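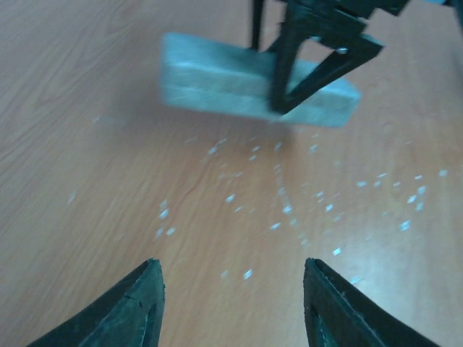
11. Looking after the Pelus two-arm table cell

The Pelus is a forgiving machine, but it does like a tidy table and a clean pair of fingers, so please set aside a little time for both before each spectacle-case run.

11.1 Before you start

1. Press the stop button and wait until both arms have come to rest.
2. Open the fingers of each gripper fully and look closely at the tips. Small nicks will do no harm – deep cuts mean a fresh pair, part 161 in the Flirnent parts list.
3. Wipe the inner faces with a dry cloth, and have a look along the edges while you are there.
4. Brush the table from the back towards you. Flakes creep under a case and can upset the grip.

CAUTION: Never brush the table while either arm is powered.
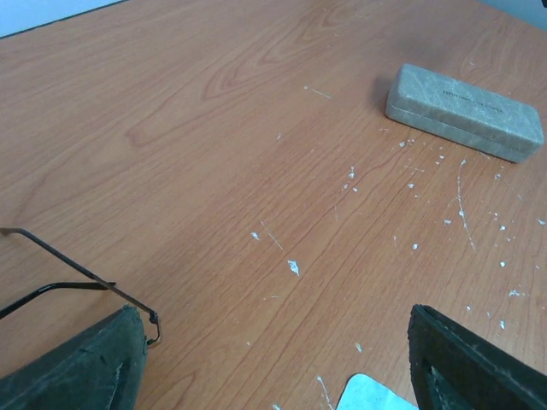

Fig. 2. White flakes on the table near the case, with the spectacles at the left.

11.2 Checking the approach

5. Lay the closed case down at a slant, well within reach of both arms.
6. Choose Approach from the wrist camera menu and bring the open fingers up to the long side of the case, at the slowest speed. There is no prize for hurrying!
7. Stop short of the case and check that both tips point at its edge. If one leads the other, go back to section 2 and set the wrist again.

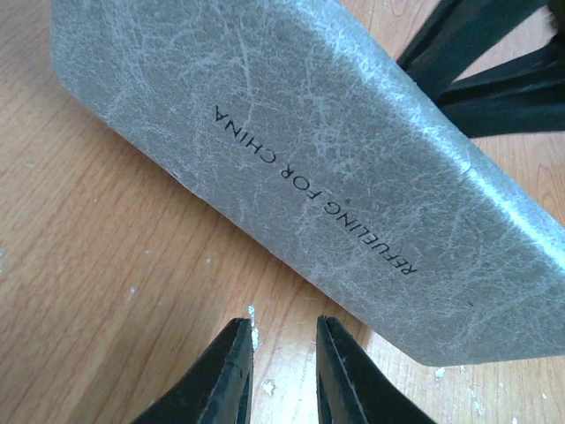
Fig. 3. Open fingers below the long edge of the case, lettering upside down to the wrist camera.

Note: Lettering on the lid may face either way, and the Pelus will cope quite happily with both.

8. Repeat with the other arm, then save the position under slot 13.

If the arms still disagree after that, do ring Roswitha Egger at the Flevdale workshop before loosening any screws.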